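Progress report to the Ásgeirsdóttir Fund: the parish hall at Pendivthorpe

Dear friends at the Fund, thank you again for your patience this spring, and for the kind note that came with the second payment. We were very glad to have it, and it was read out at both services. 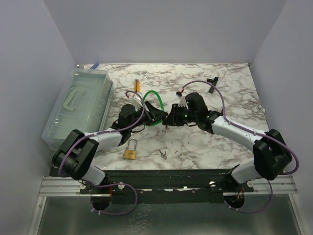

Page last changed: 2020-07-29

The roof over the hall is finished, and what a relief that is! Of the 1546 square feet in the plan, all but the strip above the vestry has new slate. The strip will follow once the gutter is in — we had hoped for May, but the supplier in Dirkbridge was closed for much of the month. Your grant paid for the slate and the lead, and almost 400 dollars is left over, which we would like to put toward the gutter if you agree.

Inside, the old stage has come out and the floor beneath it was sounder than we feared (the joists only needed cleaning). The Amorance Singers have asked to come back as soon as we can have them, and so has the toddler group.
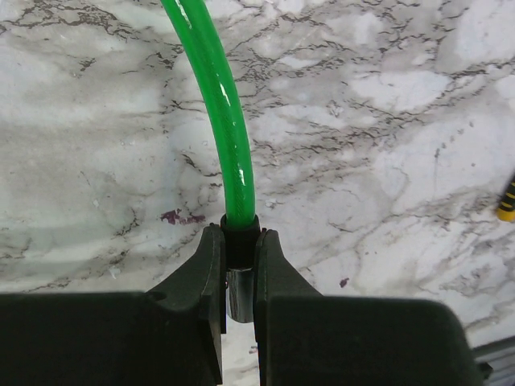 Will the hall still be free for funeral teas?
Families in the parish will pay nothing, as before, and other families will be asked for a small gift toward the heating.

Giving from the congregation stands at 580 dollars toward the kitchen, against a goal of 1000. The bake sale had to be put off, so this has all come in by envelope — a lovely surprise.
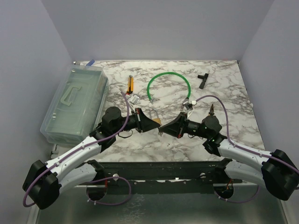

Two arms over the marble-patterned tabletop.

We will write again when the gutter is up, and would love to show you around.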